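### 3.2 Cords on the table

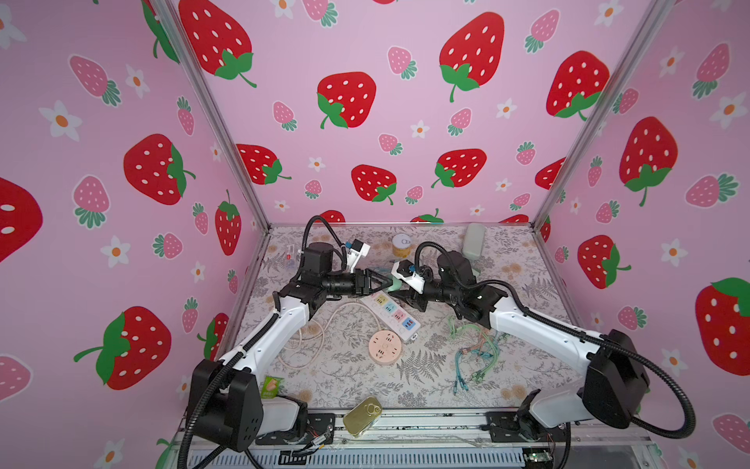

Of all the household jobs people told us they put off, sorting out cords came up again and again, so I'll spend a bit of time on it. We sent the Drudevstead survey to 2,000 homes and got 328 back with the open question filled in (more than I'd hoped for, given how long the thing was!). Dwight Paquette and I read every one of those answers, and the drawer full of chargers turned up in all sorts of households – students, retired couples, families with four tablets and one working plug.

**Figure 3.** Power strip with pastel socket panels, round socket hub and charging cables on a fern and floral mat, with strawberry-print walls.

What I find interesting is how differently people treat the strip and the cables. A power strip is big and stiff and has an obvious home, so it gets put back under the desk without much thought. The cables are another story. They're soft, they grab onto each other, and most people in our sample couldn't say which device half of them belonged to. One woman in Fraser wrote that she'd bought hers in different colours for exactly this reason, teal for her and pink for her daughter, and then everybody just used whichever was closest to the couch.

Colour does come into it, though. In Figure 3 the teal, pink and light green cables lie in a tangle, and you can still follow the colours a fair way by eye. Try that with a pile of black ones! Laurier Cloutier's earlier home visits had people starting with whichever cable they could recognize, pulling it free, and only then looking for the next. I'd like to see that checked properly against single-colour bundles, and we come back to it in Section 4.

Then there's the long cord on the strip itself. In Figure 3 it's coiled loosely across the mat, and loose coils were by far the favourite in our answers. Only 14 people said they used a tie or a clip of any sort – I'm not one of them either.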